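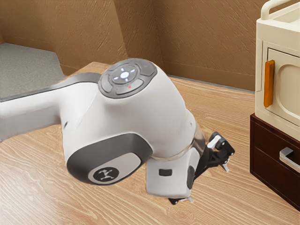

4.2 Personalized gifts and how long they are kept

Home Articles Authors Archive
Search this journal Go

Figure 3. Rendered view of a white robot arm over a light wooden surface.

The second part of the survey dealt with gifts made to order for a particular person: printed mugs, engraved pens, framed covers and photo calendars. We sent the questionnaire to 336 households that had bought at least one such item from Dustitz or Estetti. Of these, 144 returned it complete. Between them they listed 1,235 gifts given or received, and each was coded by occasion, by the relation between giver and receiver, and by the kind of personal detail it carried.

Names were the most common detail, followed by photographs and dates. Gifts with a photograph were more often still on display when the form was filled in. Gifts with only a name tended to be in use but out of sight, in a drawer or a bag. Khôi Hứa coded all of the answers, and Vinh Dương coded a second set of 90 gifts to check agreement. Where the two differed, it was mostly over retirement presents from a group, which can be read as coming from coworkers or from friends.

Price had little bearing on whether a gift was kept. Several respondents wrote that they had thrown out costly items with a misspelled name and held on to cheap ones with a private joke. Wording seems to matter more than material, although our form did not ask about material directly and the point rests on free-text comments. Orders placed through Stokgate were left out of this section. They were collected in April with an earlier form that had no question on display, and are treated in Section 4.3.

Contact the editors | Copyright and reuse | Back to top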